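Speaker notes: Cups, lids and the office trash
Mal-soon Ham, facilities, Gririer
20 minutes plus questions

Slide 1. Title
Say who I am and where I work. Gririer has two floors in the Wanyama building. I handle supplies, cleaning contracts and waste for both. Chang-ho Wang does the same job at Griltutia and is in the room, so point him out for questions on leased buildings.

Slide 2. Where we started
We paid for trash by the pickup. The bags were full but very light. I opened a few and most of the space was paper cups with the lids still on. An empty cup with a lid takes up as much room as a full one.
Pause here. Ask who knows what their office pays per pickup. Expect few hands.

Slide 3. Why they don't go in with paper
Many paper coffee cups have a thin plastic lining. Our hauler, Zedska, won't take them with office paper. Other haulers may. Tell people to call and ask before they print any signs. We printed ours first and had to take them all down.
Lids and sleeves are separate questions. Sleeves were fine for us, lids were not.

Slide 4. At the table

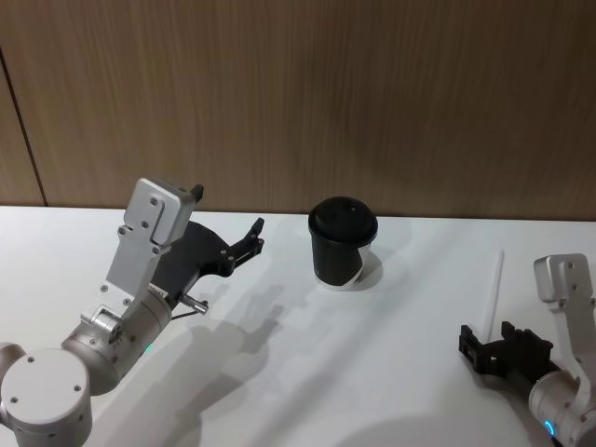
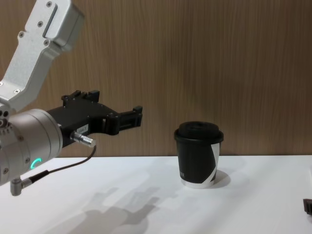
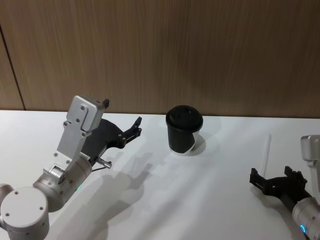
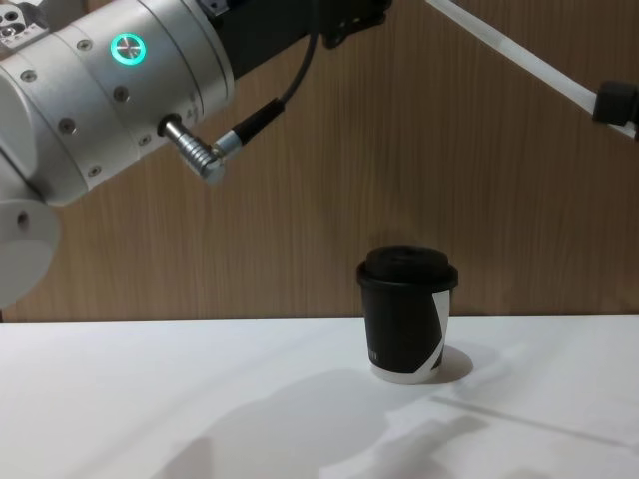 Slide 5. What we tried
First try: free mugs for everyone. People liked them, took them to their desks and left them there. The dishwasher ran half empty and the cup order stayed the same.
Second try: moved the paper cups from the counter to the cabinet under the sink and put clean mugs on the counter. The cup order dropped the next month. We did not send an email about it. There were two complaints, both about bending down, so we moved the cups to a middle shelf.
Also put in a stacking tube next to the trash can. Pour out, lid off, cup in the tube. Stacked cups still go to the landfill, but the bags last longer. We dropped one pickup in November.

Slide 6. Costs
45 mugs and a second dish rack. The tube was cheap. Cleaning staff needed extra time in the evening to run the dishwasher, and that has to be in the contract. Ours wasn't, and it took a while to fix. Don't skip this slide if I'm running late.

Slide 7. Still open
Visitors. They arrive with a cup from the place downstairs and leave it in the meeting room. I don't have a good answer. Chang-ho asked the coffee shop in his building to give a discount for mugs and they are thinking about it.

Questions. Handouts are by the door. The contract wording for the dishwasher is on the back page.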